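4.2 Programming and pattern at a small-town book festival
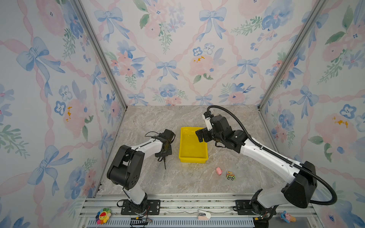
Figure 3. Toys and a yellow tray against floral wallpaper with blue bows.

The festival at Akby began as a weekend of readings in a disused feed store and now runs for six days each April. Its records are uneven. The first two seasons left only a box of handbills, while the later ones are covered by printed programs, ticket returns and the letters of its second director, Abundio Mendoza. We worked from all of these and from interviews with former staff. Mendoza's letters return often to what he called the wallpaper problem: a program in which the same kind of event comes round at even intervals, as the blue bows do among the roses in Figure 3, until the reader of the brochure stops noticing any one of them. His term is useful and we keep it in what follows, using "repeat" for any event format that appears on three or more days of a season.

We coded 229 events across the seasons for which a full program survives. Each event was given one format (solo reading, paired reading, panel, workshop, children's session or other) and one venue. Two of us coded separately and settled the differences by discussion. Most of the disagreements were over panels that had been billed as conversations, and we treated these as panels when three or more writers were on stage.

Under Mendoza the panel was the main repeat. It was cheap to stage, and it let the festival put local writers beside visiting ones without having to sell a solo event for either. Ticket returns show that panels early in the week sold well and that later ones on similar themes did not. Mendoza knew this. In a letter to the poet Elango Pinto he wrote that he could fill the hall once with any subject and twice with none. Even so, panels made up a larger share of the program in each of his seasons, mainly because writers withdrew late and a panel could lose one speaker and still go ahead.

His successor, Crisóforo Huerta, cut the number of panels and moved the money into paired readings. These were held in the old Pacheco hall, which seats up to 450. The change was not popular with everyone. Macario Varela, who ran the bookstall in both periods, told us that panels sold more titles per evening, as each speaker brought a separate table of books. Total attendance in Huerta's first season was 3,242, the highest in the surviving returns, but the festival also added a free Friday night opening that year - and free entries were counted in with the paid ones. We were not able to separate the two.

Children's sessions are harder to place. They were listed in a separate leaflet until Huerta's second season, and only part of the leaflets survive. Where we have both documents, the sessions follow the main program closely in timing and hardly at all in theme. They were booked by schools in advance, so the brochure probably had little effect on who came. We have left them out of the comparison of repeats in Section 4.3 but kept them in the count of venues, where they account for most of the daytime use of the library annex.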